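Furnilau Hand Data Project
Progress report for the second funding period
Prepared by Flor Arango
May 3, 2021

Collection

The plan for this period was 3000 usable episodes of two-handed work with small objects. We have 3000, and the last batch went through review at the end of last week. A further 226 episodes were recorded and then set aside. Most of those had a gap in the tracking of one hand, usually the left, and the rest were stopped by the operator partway through. We have kept them in a separate folder in case the tracking can be repaired from the video, but they are left out of all the results below.

An episode starts with both hands over the table and ends when the operator puts the last part down and lifts clear. Operators wear fabric gloves with a tracking controller strapped to the back of each hand, and a head camera records the view from above. No robot is involved at this stage. The hand paths are converted to arm motion afterward with the Drivico software, which is also where bad episodes tend to show up.

Tasks

In October we proposed starting with boxes and jars. We dropped the jars early, as the lids were too easy and the episodes all looked alike. Nesting dolls replaced them. They need both hands, a twist and a pull, and the halves have to be turned over and put back in the right order. They also force the operator to change grip often, and the model was short on exactly that kind of example.

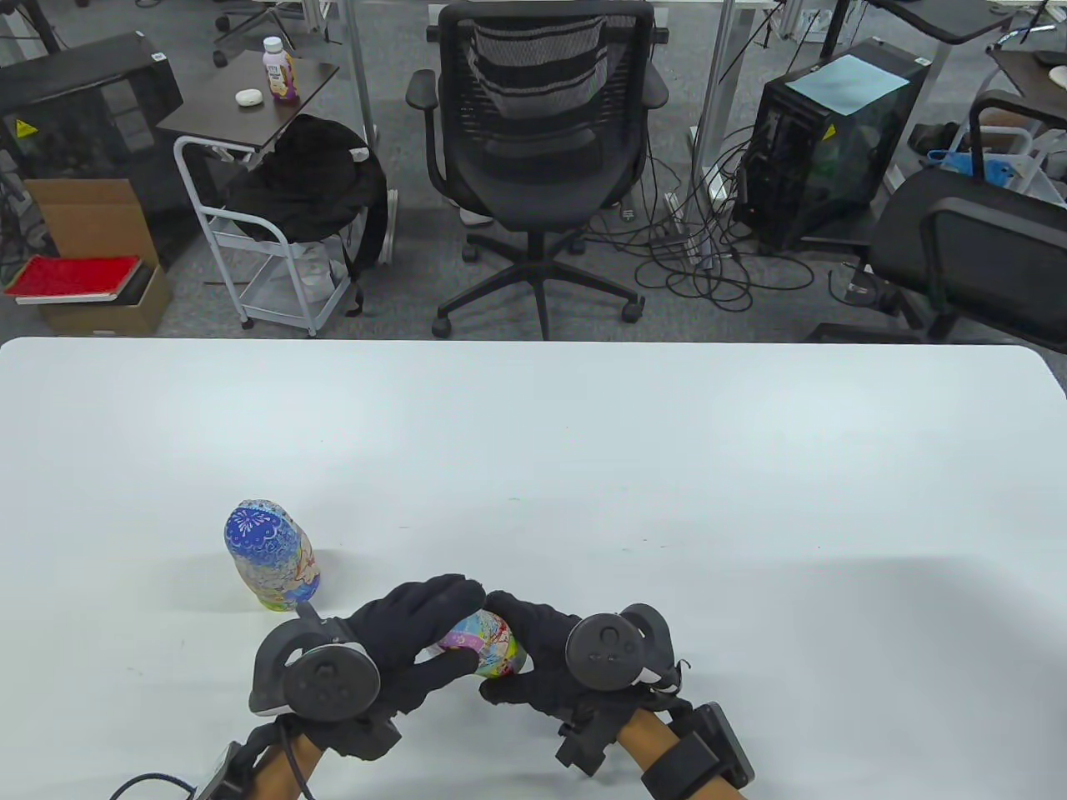 Pieter Steyn asks whether the dolls are too narrow a choice, and whether a model trained on them will learn the doll and not the twist. He would like to see the next set split between dolls and other things that come apart by hand, even if the total drops. Jui-lin Yu agrees on the split but would keep the total.

We think the concern is fair. The first training run, which we call Nina, opens a doll it has seen before far more reliably than one with a different body shape. Paint pattern matters less than we expected. Closing a doll is still weak in both cases - the model brings the halves together but often fails to seat them, and then keeps turning.

Problems

Controller straps slip during long sessions. When a strap moves, the offset between the controller and the hand changes and everything after that point is slightly wrong. Operators now repeat the calibration pose after every break. Percy Cuadros is testing a stiffer mount.

Labeling is behind. Vilho Rautiainen has been marking the start of each grip by hand, and the smallest dolls are slow work because the fingers cover most of the object. We have asked Zinusham for a quote on part of this.

Next period

Add hinged boxes and screw-top tubes to the task list. Finish grip labels for the full set. Retrain and compare with Nina on dolls held out of training. The budget is unchanged, apart from the labeling quote, which we will send separately when it comes in.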